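House rules for a shared table

I have been rewriting our table rules all month and I am enjoying it far more than a grown adult should! The old sheet came over with us from the Plekau workshop, and it had 140 lines on it, most of them added after something went wrong. The new one fits on a single page. I want to put the main parts up here while they're fresh, mostly for the Busden folks who keep asking (you know who you are).

First, a little background. We run two tables, Skatow and Whitelaw, and they do the same kind of work: baskets, trays, cups, packaged snacks, all the ordinary stuff that a gripper has to get along with. The target is 1,000 logged runs per table before we change anything in the setup. Whitelaw is at 400 right now. When you're doing that many, small habits matter a lot, and small habits are what a rule sheet is good for.

Rule one: start open and start clear

Every run begins with the fingers spread wide and nothing on the table between them. Trays and baskets go toward the back or the sides. It sounds fussy, but two people can look at the same start position and agree that it's right, and I love that about it. If you have to argue over whether it counts as clear, move the thing and start over.

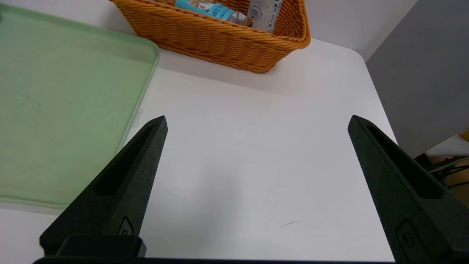

Rule two: look at the fingers before you look at the task

Scuffs are fine. Dust is fine too, up to a point, and we wipe down at the start of each shift. Loose screws are never fine. Run a fingertip over every fastener you can reach with the power off, and write your initials in the log even when everything is tight – a blank line tells the next person nothing.

I used to want a wear scale with numbers. We tried it at Plekau and everyone gave everything a 3. Now the sheet says "swap the fingers if the tip has changed shape," and people do it.

Rule three: name things by what they look like

"The basket" gets you in trouble the minute there's a second basket. So we write "dark brown basket" and "orange basket," every time, even in quick notes. Same with "green tray" and "blue cup." It takes a few more letters and it has saved us hours of squinting at old logs. 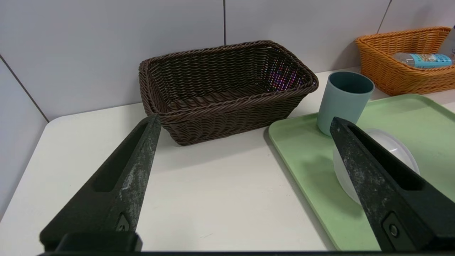
The other half of naming is sticking with it. If the log says "cup" in the morning it can't be "mug" by four in the afternoon, and I'm the worst offender, so I taped the word list to my own monitor.

Still open: how close to the table edge is too close. Skatow's crew wants a taped line and I'd like to try it without tape first. We're going to run it both ways in September, and I'll post the page again once that part is filled in.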